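Looking after metal surfaces in the workshop

Most sheds and small workshops end up with a good deal of bare metal in them: wall sheeting, shelf edges, vice jaws, the top of the bench, the tools themselves. Left alone it goes dull, then spotty, then rusty. The tips on this page are the ones we use at Pruvstead, and none of them needs anything dearer than washing-up liquid and a few old cotton rags.

Dusting before washing

Always take the dust off dry first. Grit left on a panel turns into a scouring paste as soon as water reaches it. Use a soft hand brush or an old decorating brush, start at the top and work down. A vacuum cleaner with the brush head fitted is better still if you do any grinding, as filings left on a damp floor will stain concrete.

Washing ribbed metal sheet

Mix a small squirt of washing-up liquid into half a bucket of warm water. Wring the cloth out well and wipe along the ribs, never across them. Wiping across leaves dirty water sitting in the grooves and you get a tide mark at every one. Change the water when it goes grey.

For greasy patches, leave the soapy cloth pressed on the spot for 10 minutes before wiping. If that fails, use a little white spirit on a rag with the door open, then wash again with soap. White spirit rags should be laid flat outdoors to dry and not balled up in the bin.

Rinse with clean water and dry straight away. Bright ribbed sheet shows every streak when light falls on it, so finish with a second dry cloth, again going along the ribs. 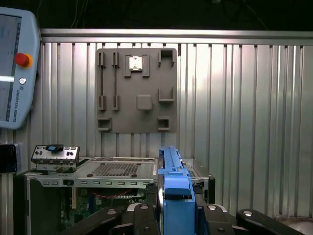

Fixing things to a metal wall

Boards and holders are best kept off the floor and at chest height. Mark the holes with masking tape and a pencil, so that you aren't scratching the surface. Drill through the flat part of the sheet where you can, with a slow speed and a drop of oil on the bit. File the edge of the hole and dab it with primer before the screw goes in. A rubber washer under the screw head stops rattles.

Before drilling any wall, find out where the wiring runs. If you can't find out, don't drill.

Aluminium rails and edging

Aluminium doesn't rust but it does go chalky. Warm soapy water is enough for most of it. Keep wire wool away from it, and keep strong oven cleaners and washing soda away too, as both will turn it black. Stojan Jurić wrote in to recommend a cut lemon rubbed along the rail and rinsed after a minute. We tried this on an old window track and it worked well on light marks, less well on deep ones.

Switches, screens and plastic casings

Switch off at the wall first. Spray the cloth, never the casing. A barely damp microfibre cloth will do screens, and a dry cotton bud gets round buttons. Don't use white spirit here. It clouds clear plastic and can lift printed lettering.

Light surface rust on hand tools

Rub with fine wire wool and a few drops of light oil, wipe clean, then oil again thinly. For pitted tools, soak overnight in white vinegar, scrub with an old toothbrush, rinse in water with a spoonful of bicarbonate of soda and dry in a warm place. Don't soak anything with a wooden handle.

Keeping damp down

Leave a gap behind shelving so air can move. Lift cardboard boxes off the floor, or better, swap them for lidded plastic ones. In winter a small tray of silica gel in the tool drawer is worth having, and it can be dried out in a low oven and used again.

Last updated 2026-05-31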